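Kandby Flavor Labels, release 2

README

Kandby is a table of what people say a vape liquid tastes like, next to what the bottle says it tastes like. The two columns agree less often than you might hope. If you came looking for nicotine chemistry, device wattage or advice on quitting, you want a different download.

What's in it

The release has 2,076 tasting notes covering 715 liquids. Each note is one adult user's written impression of one liquid, tried on their own device at home. The liquids came from 123 small labels, most of which sold through their own counters and a few of which have since closed, merged or turned into phone repair shops.

Files

notes.csv - one row per tasting note
liquids.csv - one row per liquid, with the name and blurb as printed
labels.csv - one row per maker, coded, no addresses
vocab.txt - the flavor words we settled on after a long argument

Everything is UTF-8 and comma separated. Blurbs contain commas, exclamation marks and in one case a short poem, so use a real CSV reader and don't split on the comma yourself.

Columns in notes.csv

note_id: unique, never reused, gaps are deleted notes
liquid_id: matches liquids.csv
taster_id: a random string, reshuffled for this release
words_raw: what the taster wrote, spelling untouched
words_mapped: the same, pushed into vocab.txt terms
agrees: yes, partly or no, compared with the printed flavor
device_type: pod, pen, box or blank
nic_level: as printed on the bottle, blank if missing

The agrees column was filled in by two readers working apart. Where they split, the row says partly. We know this makes partly do two jobs.

How the notes were collected

Tasters signed up through the Jescombe mailing list, confirmed they were of legal age and already vaping, and sent in notes on bottles they had bought themselves. We mailed no liquid to anyone and paid nothing. Makers were not told which of their products had notes, although several guessed and wrote to us at length.

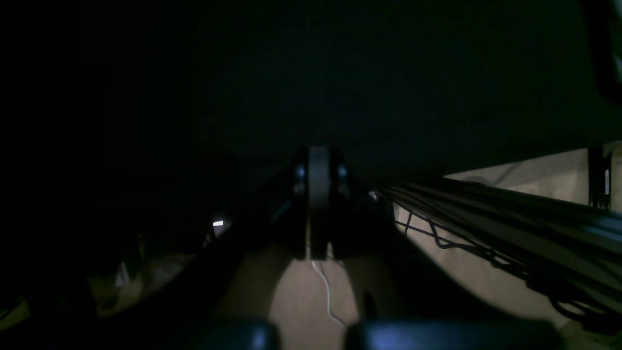

Jescombe, March

Mapping finished this month. The last holdout was "blue," which is a color everywhere else in life but a flavor here, and it now has its own line in vocab.txt. "Unicorn" was mapped to sweet, creamy or fruit depending on the rest of the note. "Grandma's kitchen" was left unmapped, as grandmothers vary.

Changes since release 1

Duplicate notes removed, mostly from tasters who pressed send until they felt sure. Menthol and mint are now separate terms. The old rating column is gone; almost every score was a four, and a column of fours is mainly useful as wallpaper.

Known problems

Tasters picked their own bottles, so fruit and dessert are everywhere and plain tobacco is thin on the ground. Anyone who hated a flavor on sight never bought it and never wrote about it.

Coils get old and carry the last flavor into the next one. We asked people to start with a fresh coil. Judging by the strawberry in the coffee notes, some took this as a suggestion.

Blank nic_level does not mean zero. Please don't treat it as zero. The Kevia parser in release 1 did, and we are still getting mail.

What it's good for

Studying how people describe taste, testing text matching on short messy notes, or checking how far a label drifts from its contents. It says nothing about safety and can't be used to rank products. It should not be used to aim flavors at anyone underage, and the license says so in firmer language than this.

License and citing

Free for research and teaching. For anything commercial, write first. Cite as: Nowakowski, Kandby Flavor Labels, release 2.

Corrections are welcome - send the note_id, the column and what you think it should say. Requests to change a taster's opinion of your custard will be filed with the others.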